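Framed print won't stay level on a painted wall

brushtail_63

I have a print in a thin black frame with a white mat, hung from a single wire on one hook. The wall is plasterboard with low-sheen paint. Every few days the right side drops a little. I level it and it drifts again. The laundry is behind that wall, and a door beside it gets closed fairly hard. The hook is rated well above the weight of the frame. I'd like to fix this without replastering. The house is in Bretville and I rent it, so extra holes need to be small.

Pliden

One wire on one hook is a pivot. Friction where the wire crosses the hook is all that stops it turning, and vibration from the door or the washing machine works it loose.

Take the wire off and hang the frame from two D-rings on two hooks at the same height. Fit the rings on the side rails, 25 mm in from the outer edge and level with each other. Measure the distance between ring centres, transfer it to masking tape, stick the tape to the wall with a spirit level against it, and mark through. If the hooks end up a millimetre out, wind a bit of tape around the lower one.

If you must keep the wire, shorten it so it has less slack and use two hooks under it, set 300 mm apart if the frame is wide enough. Rubber bumpers on the bottom corners add grip. Wipe the wall first, as they slide on dust.

dunnart26

Blu tack behind the bottom corners. Done.

Ahonen

Agree with Pliden on two hooks. I'd go easy on the putty: on low-sheen paint it can leave an oily mark, and your landlord may notice the colour difference. Also check the frame itself. If the mat and backing have shifted to one side, the weight is off centre and a wire will always settle that way.

Contact | © 2020 Clenberg Home Help | Back to top

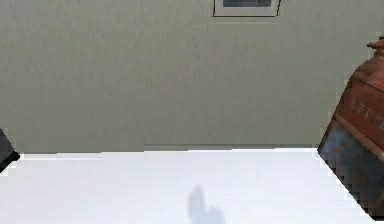

Black frame, white mat, lower right corner slightly down.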